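About Mivura

Mivura is a cooking school and small catering kitchen. We teach Ethiopian and Eritrean home cooking to adults, run a Saturday class for kids, and cook for office lunches, weddings and memorial meals. We are in the former Drusto print shop, across the parking lot from the post office. The entrance is on the side with the green awning.

How the school started

Lensa Feyisa and Wubit Worku met while cooking for the same church supper and began teaching out of Wubit's house. The first class had six students, which was as many as the kitchen could hold. People asked for a second class, then a third, and after two winters of moving the couch into the hallway they signed a lease. The old print shop had good drains and a loading door but no gas line, so the first year in the new place was taught on electric burners. Some of our early students still prefer them.

The name Ayele over the pantry door belongs to Wubit's father. He ran a grocery for most of his life and taught her to buy spices whole and in small amounts, and that is still how we buy ours.

What we teach

The basic course runs for six weeks, one evening a week, from 6:30 to 9:00. It starts with onions, cooked down slowly with no fat in the pot, and moves on to berbere, lentil and split pea stews, greens, spiced butter and chicken stew. Injera comes in the fourth week. The batter takes several days to ferment, so students start theirs at home the week before and bring it in a jar with the lid set on loosely. 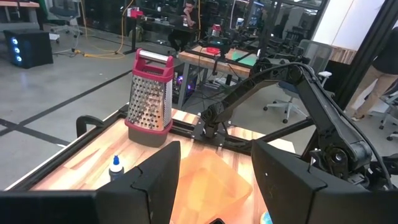 After the basic course there are single-evening classes on subjects people ask for most. Fasting dishes fill up first, especially before Lent. We also offer a class on breads other than injera, one on coffee from green bean to cup, and a long Sunday session on holiday cooking. Shewit Alemneh teaches the coffee class and most of the bread. She grew up in Mekelle and trained as a baker, and she will tell you if your oven at home runs cool.

Class size is capped at 12. Students work in pairs, and everyone sits down to eat at the end – please don't have a big dinner beforehand. Bring an apron and a container for leftovers. We supply everything else.

The kids' class is for ages eight to thirteen. Leanne Naylor runs it. She was a middle school science teacher before she came to us and she keeps the fermentation lesson in because the kids like the bubbles. A parent is welcome to stay but does not have to.

Catering

Abenezer Shiferaw manages the catering side. We cook for groups of 20 and up, and our largest job so far was a wedding with 289 guests. Most orders are for lunch trays delivered within the city. All of our vegetable and lentil dishes are made without butter, milk or eggs. We can make injera from teff flour alone if you ask for it when you order; our everyday injera has some barley in it and is not gluten free.

Please give us a week's notice for trays and a month for weddings. June is our busiest time and the weekends are usually booked by early spring. For memorial meals we know there is often very little warning, so call and we will do what we can.

The Prastum Fund

The Prastum Fund pays for places in the basic course for people who could not otherwise take it. It was set up with a gift from a former student and is kept going by a yearly dinner. Last year the dinner raised $3,716, and 43 people have now taken the course through the fund. The application is one page, with no essay and no references. Ask for a copy at the front desk or by mail.

Visiting

The office is open on Tuesday from 10:00 to 4:00, and before evening classes. You are welcome to look around the kitchen then, as long as you wear closed shoes. We have a small shelf of spices for sale – berbere, mitmita, korarima and nigella seed – in two-ounce bags. The berbere is the same one we use in class. It is on the hot side, so start with half of what your recipe calls for.

Parking is free in the lot after 5:00. Before that, use the street.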